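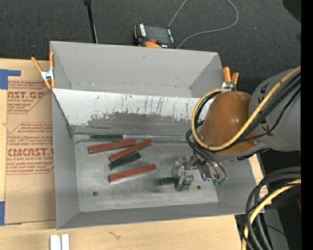
Prakholm Block Sorting Set: Data Card

Summary

The Prakholm Block Sorting Set is a collection of still photographs of slender rectangular blocks in an open metal bin. It supports work on locating, separating and counting small parts that lie close together or partly hide one another. The set is maintained by the Parts Handling Group at Prakholm. This card describes release 2, issued 10/7/21, and replaces the card supplied with release 1.

Contents

Release 2 holds 2000 photographs. Of these, 326 are reserved for evaluation and must not be used for training or for tuning thresholds. The reserved photographs are listed in the file named holdout, one per line.

Blocks appear in two colors, red and dark green. Both colors are present in every photograph, in varying number. Blocks may lie flat on the bin floor, rest against a side, or cross one another. Lengths are not uniform, and users should not infer a block's full length from its visible portion.

The bin

The bin is gray metal, open at the top, with tall flaring sides and a white-painted sloping panel. It stands on a pale wooden tabletop. The paint on the lower part of the panel has worn through to a darker gray, and the floor is mottled. The bin was in service before the collection began and was not repainted. Wear marks, scratches and the small round holes in the floor are part of the background and carry no label.

Users who train on color alone should note that the dark green blocks stand out less clearly against the gray metal than the red ones do. Error rates should be reported separately for each color.

Labels

Each block has an outline, a color and an occlusion grade. The grades are as follows:

0: fully visible
1: less than half hidden
2: half or more hidden

Outlines follow the visible surface only, including any side face that can be seen. Shadows and reflections in the metal are excluded. Where two blocks of the same color touch, each is outlined separately. Where the boundary between them could not be determined, the pair is marked "merged" and omitted from scoring.

Labeling was carried out by Yanti Liew and Afiq Krishnan. Around 900 photographs were labeled by both, and differences were settled by Retno Tuhumury. The remaining photographs were labeled once and checked for missing blocks.

Changes since release 1

Outlines that had been drawn along the worn edge of the painted panel were removed. The occlusion grade was added. Duplicate photographs were withdrawn and their numbers have not been reused.

Known limitations

All photographs show the same bin and the same type of block. Results should not be taken to apply to shiny, transparent or rounded parts. Lighting varies little across the set.

Terms and contact

The set may be used for research and teaching. Redistribution requires written permission. Corrections should be sent to Randa Salameh, quoting the photograph number, and will be reviewed in December.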